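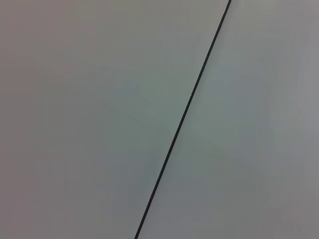

Tonantzin Esquivel

Line following from the wrist! This gallery goes with our Duveo write-up, and I've been itching to put it online. Duveo is our method for getting an arm to find a thin dark line and track it using only the small camera at its wrist, with no overhead view and no map of the workspace. Henok Yimer wrote the tracker, Faustino Bermúdez did the calibration, and I got to run the trials (lucky me).

Wrist view, plain grey background, one black line on a steep diagonal. I love how much there is in such a simple view! The sides of the line are sharp, but the grey drifts from greenish in the middle to a dull mauve-red down the left, with a pale silvery band over on the right. Our first version used one brightness threshold for the whole image, and drifting tones like these gave it a hard time. Duveo compares each side of the line with its own neighborhood, so slow color changes mostly drop out.

Look for the tiny notch on the left edge, a bit less than halfway down. Small bumps like that used to pull the heading estimate sideways. Now we fit both edges separately and let the smoother one have more say.

The numbers, for those who like them: we ran 802 trials, and 557 of them stayed on the line from start to finish. The older threshold version finished 17 fewer on the same set, so it's a small gain, but it came with no extra hardware and a 2 ms longer update, and I'm thrilled with it. Most of the misses were sharp corners, where the line leaves the view before the wrist can turn. Weronika Rutkowska is working on a wider search move for those, and her first tests start Sunday!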